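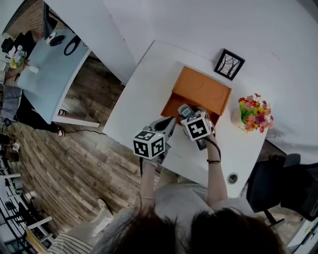

Our packing room at Talo has finally opened, and I've spent most of this week in it getting the first gift boxes ready. We used to do all this in the corridor behind the shop, on a trestle that wobbled whenever the front door went, so having proper tables and a floor you can spread out on feels like a treat. I'm very taken with the white table, which has a round metal grommet set into the top for cables, and I've already seen people fussing over what should live on it. At the moment it's an open orange cardboard box, a little black frame with a picture of bare trees in it, and the pot of artificial flowers, which I think are lovely and which one colleague calls "the hospital bouquet". They're staying — I've put my foot down.

The room is on the first floor of the old Grorkora building on Bangash Lane, up the back stairs and left past the kitchen. We took it on in March and it needed a fair bit doing. The walls had to be painted twice (the first white came out pink in the evenings!) and the heating only came on properly a fortnight ago. There's a bit of brick left showing near the second table, and I'm glad we didn't cover it up.

What we'll be doing up there is the small gift range: one framed print or one pot of flowers to a box, with tissue and a card. The first order is 600 boxes for Zollach, the garden shop across the river, who want them on their shelves before the summer fair. Last year they took 42 as a trial and sold out by lunchtime, so they've been braver this time. If it goes well they'll have another 800 in the autumn, and I shall need a bigger cupboard for the tissue.

The fiddly bit is the frames. The corners mark if you so much as look at them, so they go in face down with a sheet of card on top, and the lid gets closed with the flat of your hand. The flowers are far more forgiving — you bend the stems in a little and fluff them out again at the other end.

If you'd like to come and see the room, we're having an open afternoon from two until five, with tea and some slightly wonky frames going cheap. Ring the bell for room 901 (yes, on the first floor, and no, I don't know either) and give the door a good shove, as it sticks.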